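Subject: Re: [robots] napkin folding, where are we?
From: Ieuan Owen
To: the robots list

Hi all,

Sorry for the slow answer, I've had deadlines coming out of my ears. I'll quote Unathi's message and then waffle on underneath it, as usual.

> Unathi Modise wrote:
> Could somebody who's been in the lab lately send round a proper update on the
> folding task? I've got the entry form for the Toledo meet open in another tab
> and it wants a paragraph on "state of the work". I can't write "it folds
> things, sort of". Also, are we still calling it Jundura? The form wants a name
> for the system and I'd like to put one in before somebody changes it again.
> And is the April slot in the lab definitely ours?
> Unathi

Right then! Yes to Jundura, please put it in and then hide the form from Wian. April is ours as well, I've seen it on the booking sheet with my own eyes (mornings only, mind, and we have to be out by noon).

As for the state of the work, we've settled on cloth napkins as the main job and folded clothes as the second one. I did want to start with T-shirts, but a napkin has four edges and no sleeves, and after a term of arguing I've come round to that being a good thing. We work with both arms on the one tabletop. The corner-over-corner fold is the bit everybody is busy with, and it's a lovely thing when it goes well. I could watch it all afternoon, and have done.

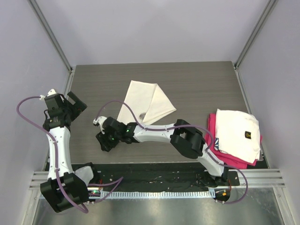 Wian reckons we should drop the clothes altogether until after Toledo, and spend every hour we've got on the napkins, as the judges mark the first task before they'll even look at the second. I can see the sense in it. On the other hand the second task is where the spare points are, and I'd be sad to turn up with only the one trick. Can we talk it over at the next meeting instead of on here? We all know what happened with the cable thread.

Now, edges. The thing that has helped most is going for the hem. A hem is a bit thicker than the rest of the cloth, so there's something to get hold of, and the stitching gives the vision side a nice long line to look for. Rafferty wrote the part that picks out the hem and then follows it along to the corner, and I think it's the best bit of code we've got. It used to chase the grain of the tabletop as well, which was very funny for one evening and then not funny at all. He's put in a check for that now.

Corners are the next problem. You want the fingertips far enough in that the cloth doesn't slip away, but not so far that you take the layer underneath along for the ride. We keep changing our minds over where that point is, and it's different again when the corner is tucked or curled.
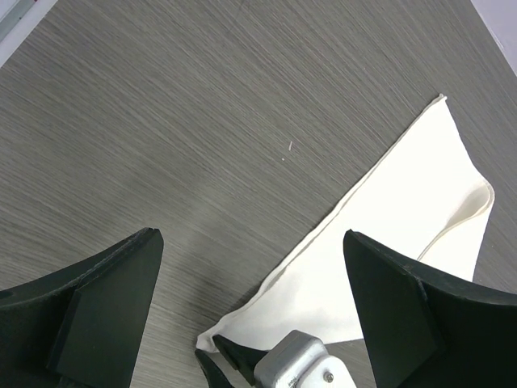 Do we have to use our own napkins at the meet? We bring a set of our own, and the organisers supply a second set on the day that none of us gets to see beforehand.

So please, when you're recording, don't only use the nice flat ones. Grab whatever is in the box, including the ones with the wonky hems. I've got a message in to Flornis to see if they'll let us have some offcuts, which would be brilliant (different weaves, different weights), but I've heard nothing back so far and I don't want to promise anything.

On recordings: the plan says 4,000 before we train the version we take with us. That sounded like a silly number to me when Junpei first wrote it on the board, and it still does on a bad day, but it goes quicker than you'd think once two of you are in there and somebody has brought biscuits. The last batch was 109, done between the two of us in one go, and I only lost my temper with the spreadsheet at the very end. Please fill in the notes column! "Bad" isn't a note. "Took both layers" is a note, and so is "let go early".

Then there's holding the cloth up off the table, which I know some of you think is a waste of time. I like it. If you lift a corner you let the rest drop straight, and you get a much clearer look at where the hem runs. It costs seconds, I know it does.
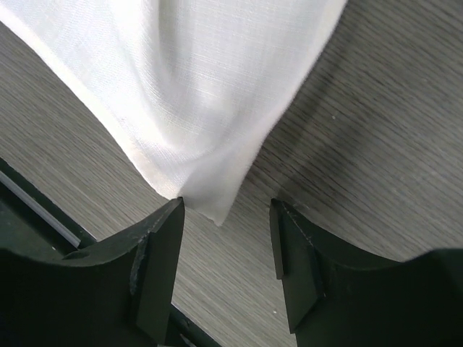
Junpei disagrees, and asked me to pass it on: lifting is fine for learning what the cloth is like, but at the meet it should slide wherever it can, because every lift is another chance to let go of it. He'd allow one lift per napkin and no more. I said I'd accept two. We've left it there for now, so if anyone has a strong opinion, get it in before I write up the task order.

While I'm on it, a few odds and ends from the lab, in no order at all.

The folder on the shared drive is now called Prosau, same as the old one from last year, because I copied it across and forgot to rename it. Use the one with the newer files in it. I'll sort it out, I promise.

If you close the fingers on a thick fold, do it slowly. Several layers of napkin feel very different from one, and the settings that are perfect for a single corner are far too eager for a bunched-up bit. Rafferty has a slower close you can switch to, it's in the menu under his initials.

Wipe the tabletop before you start, too. Lint shows up on the close cameras and then somebody has to go through and work out if it matters.

And we need 3 people for the next long session, ideally including one of the newer lot, who'd be very welcome and will get to do the fun part. You don't need to have coded anything. If you can fold a napkin by hand and say out loud what you're doing, you're already useful to us. 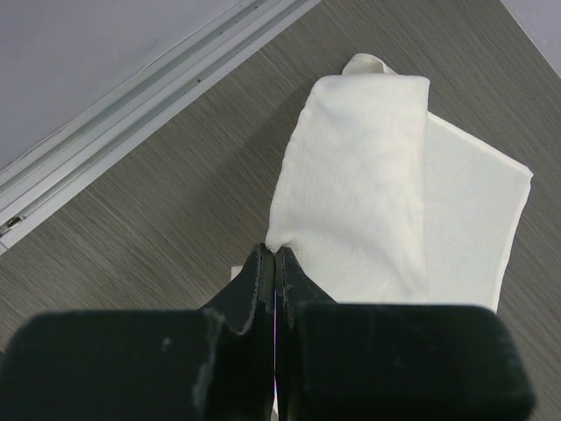

Jundura Student Robotics Club, Cloth Handling Team

Unathi, for your paragraph, how does something like this sound? "The system uses two arms to find, grip and fold cloth napkins on a tabletop, working from the hem. We are now recording training runs with a range of fabrics, and a second task with folded clothes is being prepared." Chop it about however you like. If Wian gets his way the last bit will have to come out, so maybe don't press send on the form until after the meeting.

I'm in the lab tomorrow until noon if anybody wants to come and have a go. Bring a napkin!

Ieuan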